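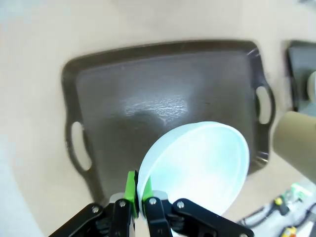
Holding a bowl by the rim over the serving tray, as the wrist camera sees it. Photo: Tokudia

Tokudia opens up its gripper pad comparison, bowls, cups and all

JORNSIDE, 11 March 2025 - If you've ever tried to get a robot to pick up a bowl, you already know why I'm excited to write this one. Tokudia has finished its first full side-by-side trial of gripper finger pads for tableware, and we're putting the results out there for anyone who wants them, including the parts where our own product got beaten!

I run the small team here that makes Nudine, a soft green pad that fits onto a two-finger gripper. We've been selling it for a while on the strength of "try it, you'll like it," and customers kept asking us (quite reasonably) for something more solid than that. So we asked our neighbors at Nguyen-Tran, who build the wrist camera mounts we use, to set up a comparison with us and keep us to the rules we'd agreed on.

What we tried

We ran Nudine against two other pads, a hard ribbed one and a thin smooth one, on the same arms with the same controller settings. The objects were the things our customers handle all day: bowls, cups, trays. I wanted to throw in wine glasses too and got talked out of it, so those are waiting for round two.

Altogether we logged 744 pick attempts, and 48 of those ended in a drop. We marked a drop any time the object left the fingers before the operator let go, even if it only slid an inch onto a cloth. That's a strict rule and it cost us a few, but I'd make the same call again.

Bowls were where Nudine did best. A shallow bowl picked up by the rim wants to swing around the pinch point, and the hard ribbed pad let it swing more than I was comfortable watching. The softer pad wraps a little over the wall and calms that down. You do give up some precision, because a pad that squishes also shifts, and on the tray handles the ribbed pad placed more neatly than ours every day of the trial. Fair enough. If trays are most of your work, buy ribbed pads, and I'll even tell you which kind if you write to me.

Two arms and a stack of cups

Cups took up far more of our time than we'd planned. A tapered cup gives the fingers a sloping wall to hold, and if you squeeze too hard it creeps along the pad. We ended up lowering the closing force twice and then running the whole cup set over again for all three pads, which ate most of a week (sorry again to everyone at Nguyen-Tran who had other plans).

We also tried cups with both arms working close together, one gripper on each cup. Clear plastic was the tricky one for the cameras. From straight above, the rim of a clear cup can be not much more than a thin pale arc, and the operators liked having a second view from the other wrist before closing the fingers. The thin smooth pad was better than I'd expected for reaching inside a cup, simply for being thin. Nudine needs more room in there, and we're working on a slimmer version.

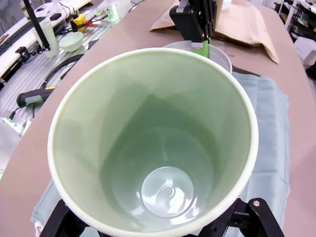
What the wrist cameras taught us

I'll admit I thought of the cameras as a way to keep records. By the second day I'd changed my mind! Watching the pads from the wrist, you can see where the fingers meet the rim, and you can stop arguing about whether a pick was off center. Green turned out to be a handy color too, as our operators found the pad edges easy to follow against the black fingers.

One gripe: glare. A dark serving tray under overhead lights throws back a bright patch right in the middle of the view, and our exposure settings didn't always cope. Nguyen-Tran has a fix in mind for its next mount and I've asked to be first in line.

Getting hold of the results and the pads

The full trial log is free. Ask us for it and we'll send the table of picks, the force settings for each pad and our notes on every drop, including my grumpier ones.

Nudine pads cost $63 a pair, with screws. The slimmer version goes out in September, and we're setting aside 100 pairs of it for labs and small shops willing to run our tableware trial on their own grippers and send back whatever they find. You don't need two arms to take part. One arm, a table and some cups you aren't fond of will do nicely.

About Tokudia

Tokudia makes finger pads and small gripper parts for people who handle everyday objects with robots. We're based in Jornside, and we're happy to have visitors if you let us know ahead of time.

Press contact: Tokudia press desk, Jornside. Trial log and larger photos on request.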